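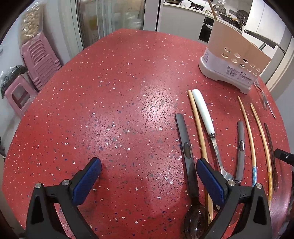 Troslow serving spoon, dark gray handle

Bought in February, used daily since. Length is fine for a deep pot. The bowl is translucent brown and shows surface scratches only under direct light. The oval hole in the handle fits a standard rail hook - a narrow one, not the thick Honkanen type. Weight sits toward the bowl, so it tips out of shallow pans. After 22 dishwasher cycles the handle has not loosened. Four stars; one off for balance.

Birgit Rathjen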